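How to follow a three-week cycling stage race when you've never watched one before

Posted 25/08/2019 by Ha-neul Ma

My sister rang me last week wanting to know how on earth the man who won the stage wasn't the man wearing the leader's jersey, and I talked at her for so long that her tea went cold. So I've written it all down! If you've got a long stage race coming up on the telly and you'd like to enjoy it properly, start at the top and work your way through. You can do the whole lot in an evening.

Step 1. Get hold of the route before anything else

Look for the list of stages and the little side-on drawings of the hills (they're called profiles). Print them if you can. I stick mine on the fridge in two columns and cross each day off with a fat red pen.

You're looking for the shape of each day. A flat line with a few pimples on it means a bunch sprint, most likely. A saw blade means tired legs and a lot of attacking. One big ramp right at the end is a summit finish, and those are the days to book off work.

Step 2. Learn what they're racing for

The overall race is settled on time. Every rider's time from every stage is added together and the lowest total leads. That's why you can win a stage by a whisker and still be nowhere in the standings, and why somebody can win the entire race without ever crossing a line first. I love this about it.

Then there's a points contest, which suits the sprinters, and one for the climbers, usually a young riders' one too, and a team prize. Pick one of the smaller contests and follow it closely. I did the climbers' jersey in my first year and it gave me something to shout about on days when the overall favourites just rolled along looking at each other.

Step 3. Choose a rider nobody has heard of

Go to the start list and find someone whose job is to carry bottles and sit in the wind for a team leader. They'll be in the thick of things all day and you'll begin to see how the bunch works, who's chasing, who's hiding, who's been dropped. When your bottle carrier finally gets into a breakaway you'll be standing on the sofa.

Step 4. Read the time gaps

On screen you'll see the distance left and the gap from the breakaway to the bunch. The old rule of thumb is that a determined bunch can pull back a minute in every ten kilometres on flat roads. So with 14 km to go and a gap of two minutes, I'd back the breakaway, though a headwind or a nervous roundabout can spoil it. Have a guess out loud every time. You'll be wrong a lot at first.

Step 5. Keep a race diary

A cheap exercise book is fine. One page per stage: who won, who lost time, what the weather did, and one thing you didn't understand. Look that last one up before the next stage. Mine from last October has a whole page on echelons with some truly awful arrows.

If you'd sooner do it on a computer, a simple spreadsheet with riders down the side and stages along the top works nicely, and it'll add up the times for you.

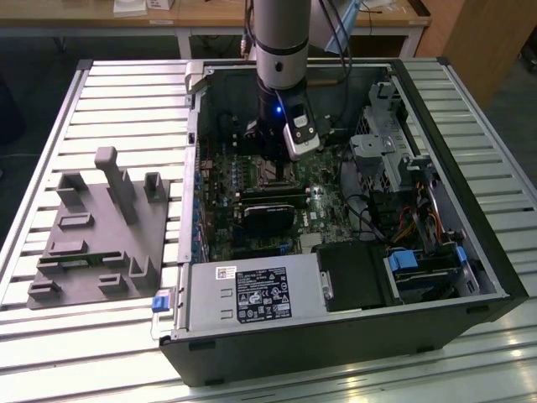 Put the gaps in as seconds and the sums are much easier. 168 seconds is 2 minutes 48, so you do need to turn it back at the end, but it saves no end of muddle when you're comparing two riders who swapped places on a mountain.

Step 6. Go and stand by a road

Even a small local race will do. We took a flask out to the hill above Clestthorpe for a club event and the noise of the bunch coming past gave me goosebumps. Get there early, pick a steep bit where they go slowly, stay well back on the inside of bends, and keep dogs on a short lead.

Next time I'll have a go at explaining time trials, and why the helmets are like that.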